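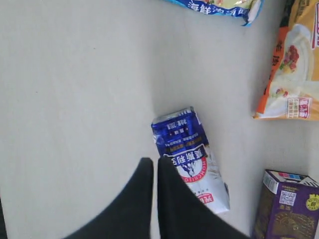
Cuaderno de laboratorio / Evidencia digital

2022-02-11

Expediente 577, procedimiento por agresiones continuadas. Entra en el laboratorio un volcado lógico de teléfono hecho con Bandbridge y un disco externo con precinto íntegro. La petición del juzgado se limita a fechar los mensajes entre las dos partes y a indicar si hay borrados. No se pide valoración del contenido y no se da.

Clonado del disco con bloqueador de escritura. Primer intento abortado por errores de lectura en la zona final. Se repite con tamaño de bloque menor y termina. Quedan 8 sectores ilegibles, anotados en el acta. El hash de origen no es comparable con el de la copia por ese motivo — se calculan hashes por segmentos y se adjunta la tabla.

Base de mensajes: el archivo principal abre sin problema. El diario de transacciones no se había incluido en la exportación de Bandbridge, hay que pedirlo aparte. Sin él no puedo pronunciarme sobre borrados recientes. Solicitud enviada a la unidad de Grinudari con referencia al acta de extracción.

Marcas de tiempo: Mishra las interpreta como hora local, Bedadska como UTC. Diferencia constante en todos los registros revisados, salvo en dos conversaciones. Comprobado a mano en hexadecimal: el valor guardado es UTC. La discrepancia de esas dos conversaciones viene de una importación desde un terminal anterior, que reescribió el campo de recepción y dejó intacto el de envío. Para el informe se usa solo el de envío.

Ojo con la plantilla de Mishra: sigue redondeando al minuto. En la vista previa cambia el orden de seis mensajes. Exportar siempre en bruto.

Custodia: el disco vuelve al armario con precinto nuevo. En la hoja anterior falta la hora de una entrega — no la relleno, lo hago constar como incidencia.

Pendiente:
Diario de transacciones.
Repetir el cotejo con la versión de Bedadska prevista para marzo, si llega antes de la vista.
Redactar el apartado de limitaciones.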